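Two Fingers or Three Shapes: A Season of Grippers in a Yard That Doesn't Exist

By the time Rogério Bastos has finished his first coffee, the simulator has usually run a few dozen attempts at picking something up. Most of them are dull to watch. An arm reaches, the fingers close, the object comes up or it doesn't, and the world resets.

Bastos works at Nulance, a small firm that tests end effectors for companies that would like to know what they are buying. Since October his group has been comparing fingertips for a pair of arms meant for outdoor chores. The arms, the objects and the yard they stand in are all simulated. Real hardware comes later, for the tips that make the short list.

Three fingertip designs went in. The Cirillo is a wide, flat pad. The Gunis is narrow and comes to a point. The third, from Nesari, has a shallow curve cut into it for round objects. Each got 2,000 attempts, spread over the same set of objects and the same starting positions.

The flat pads did best on cans and bottles. Nobody in the group found that surprising, as a cylinder likes a wide contact. What they had not expected was how much the grip height mattered. Close the pads on the middle of a spray can and it stays put. Close them near the cap and it tilts as soon as the wrist turns, and a tilted can is no use if the next step is to point it at something.

The pointed tips were better in tight places. They could get in among leaves and stems, or pick up a clip lying flat on concrete. They also dropped more. Of the 2,000 attempts, 636 ended with the object back on the ground, and most of those were smooth, round things.

The curved tips fell between the two and were set aside after 5 weeks. Bastos says he may come back to them.

Yiran Xue, who writes the control code, spent much of that time on a different problem. Her controller slowed both arms whenever one was near contact, which made the runs safe and very long. She now lets the free arm move at normal speed until it comes within 6 inches of the other. The change cut the waiting and did not raise the number of collisions.

She also moved the tests out of the plain gray room they began in. An empty room, she says, is too kind to a camera. In the backyard there are trees, fence slats and garden furniture behind whatever the arm is reaching for, and the vision software has to sort one from the other. Success rates fell for all three designs on the first night. They came back up once the software had been trained on cluttered views, though the pointed tips took longest to recover.

One open question is whether both arms should carry the same fingers. Xue would like to pair a holding hand with a picking hand. Bastos would sooner keep one spare part on the shelf. They plan to settle it with another round of runs, using a spray can and a leafy plant on the patio.
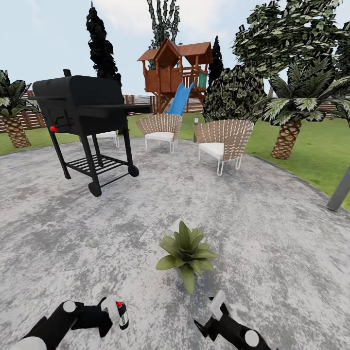
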